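Keep the worktop bare

I have one firm opinion about laboratory benches and I've bored enough people with it over sandwiches that I may as well write it down. A bench should have nothing on it when you arrive and nothing on it when you leave. I don't mean tidy, with the pens in a pot and the gloves lined up. I mean bare, so that if you put a tube down it is the only tube there and you'd have to be asleep to lose it.

I came to this slowly. At Clostamthorpe, where I started, every surface was a sort of archaeology. You'd lift a rack and find a notebook, and lift the notebook and find somebody's timer still going. We all said we knew where everything was, and we did, more or less, until we had 200 samples in on a May afternoon and two of them went missing for three hours. They were behind the tissues. I still think about those tissues!

So when I moved to Doltidach I asked for hanging pockets. The cloth sort you'd buy for shoes, or for the back of a bedroom door. People laughed (fair enough) and then they started using them.
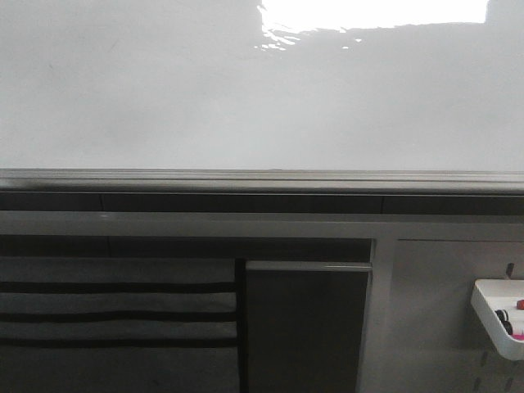 My argument is that anything with a flat top will fill up. You can put up notices, you can send round cross emails, and by four o'clock there'll be a mug of marker pens and a box that "just needs to live there for a minute". Cloth pockets don't behave like that. They sag if you overdo it, and you notice. Things go in upright, or at any rate they go in separately, and you get your surface back for the work.

The other side says it wastes time, bending down to fetch something that could have been at your elbow. I've heard this a lot, mostly from people taller than me. And yes, it's a nuisance, and in a busy spell I catch myself leaving a roll of labels out with the rest of them. But I'd rather bend down thirty times than spend one more afternoon reading numbers off a heap.

Which brings me to bags. I'm a bit of a bore about bags too. We had a Sekiguchi catalogue going round with sealed pouches in it, 375 to a carton, and I was all for them until I tried reading a label through creased plastic under strip lights. The shine gets you every time. You tilt it one way, you tilt it the other, and you end up smoothing the thing flat with your thumb like a crisp packet. Bag your samples by all means -- I do -- but turn the code outwards and keep the creases off it if you possibly can.

Specks are my last grumble. A pale surface shows every crumb and dot, and there's a school of thought that says get a darker one and stop fretting. I couldn't disagree more. I want to see the muck! A Stiltico rep once tried to sell us a lovely mottled grey that "hides everything", and I remember thinking that was the worst thing anyone could say about a worktop.
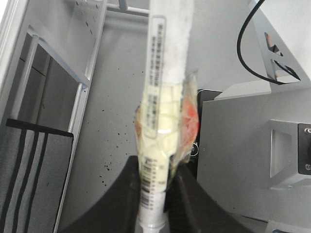

What I'd do with a new room

Start with the pockets and buy the furniture afterwards. Hang them low, under the edge, where they can't creep up on to the top. Get the palest surface you can afford and wipe it at lunch as well as at the end of the day. Racks go to one side, always the same side, and I don't much care which.

And throw out the pen pot. I mean it about the pen pot.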